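Six days with the timestamp gremlin

September 14, 2025

I had meant to write about planning this month. I had a draft and everything. Then the perception stack started telling me that bowls were plates, and the draft went back in the drawer with the other drafts.

For anyone joining late: I look after the software that turns recordings from hand-held grippers into something a policy can learn from. It estimates where the gripper was, how wide the jaws were, and what they were holding. The in-house name is Brendeo, chosen by Frans Jacobs in a meeting I missed. I have not missed a meeting since.

The first sign of trouble

Hinata Imai was reviewing kitchen sessions in July and found 42 clips where the jaws closed on the crockery a moment before they got to it. Very keen, those jaws. In the overlay you could see the width estimate drop to a grip while the fingers were still hanging in the air. We blamed the width sensor, as is traditional.

The width sensor was fine. I spent two days proving it was fine, which is the sort of thing you can't put on a slide.

What was really going on

We read two clocks, one for the images and one for everything else, and line them up at the start of a recording. My code did that once and then trusted them for ever, like a man who sets his watch at his wedding. The clocks drift. By the end of a long session they were 80 milliseconds apart, and a jaw can get a fair amount done in that time.

Then the segmentation model made it worse. It takes the jaw width as a hint when it decides what is being held. Give it a nearly closed jaw and a pale curved rim and it says "plate" with terrible confidence. Tip a bowl on its side and it hasn't a hope. Plates with things printed on them brought their own misery, as the model likes to cut them up along the artwork and hand you back several small objects, none of which is a plate. 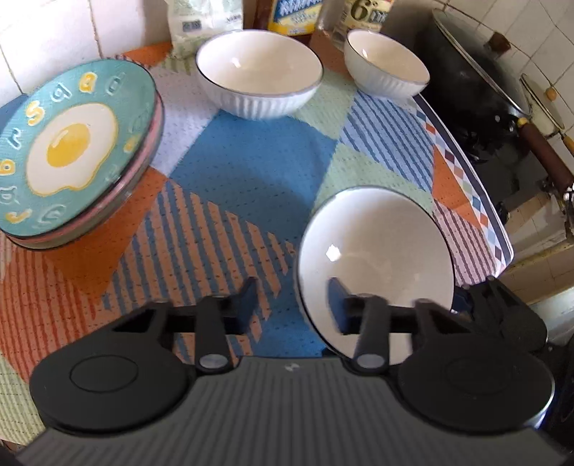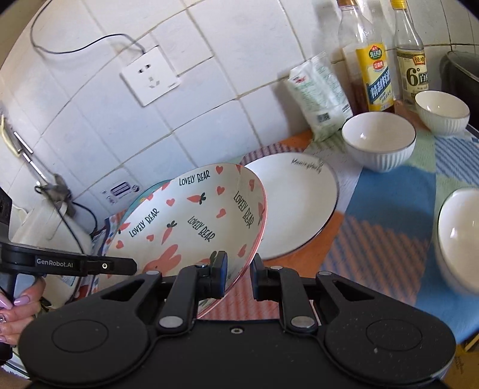

The fix, such as it is

I now fit the drift over the whole recording instead of taking one offset at the start. Yuto Ikeda wrote the fitting part in an afternoon and was very nice about my version. The width hint is switched off whenever the fit looks poor, and the tracker has to keep a label for several frames before it's allowed to change its mind.

I reran the lot overnight. Out of 1631 clips, 6 still come out wrong, and all of them have a bowl in front of another bowl in much the same white. Ashraf Mahrous thinks we should mask by depth first. I think Ashraf should come and look at our depth on glossy china before he says that again.

The replay tool also has a slider now, so you can drag the two clocks apart by hand and watch the labels fall over. It was meant for debugging. Frans has been playing with it since Thursday.

Next up is the planning post, unless something else starts closing early.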